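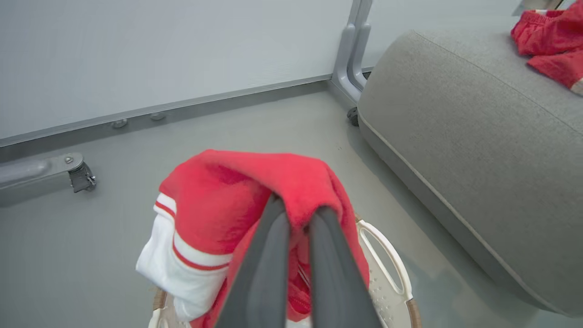

Figure 4. Wrist camera view during the laundry task: a red fleece garment held between the two fingers, above the basket.

Unit 4: Recording Demonstrations by Remote Control

Jermont Technical Institute, Robotics Laboratory
Wednesday, October 2, 2024

4.1 Purpose
In this unit, students guide the arm through a household task with the Korex hand controller. The recorded motions and camera views are later used to train a control policy. Each pair will submit 22 accepted demonstrations.

4.2 Choosing a grasp
Soft garments have no fixed shape, and a grasp point that served in one demonstration may not exist in the next. Operators should close the fingers on a raised fold, as in Figure 4, and keep clear of zippers and seams where possible. Once the garment is held, its lower parts hang freely and may hide the inside of the basket from the wrist camera. The operator should then consult the overhead view before moving sideways.

4.3 Recording procedure
Start the recording before the arm leaves its rest position. Move at a steady pace and avoid long pauses. A demonstration may last up to 26 seconds. If a garment is dropped, stop, mark the attempt as failed, and begin a new one. Failed attempts are kept in a separate folder and are not deleted.

4.4 Reading
Brellus Laboratory Manual, chapter on hand guiding and remote control. Copies are held in Room 551.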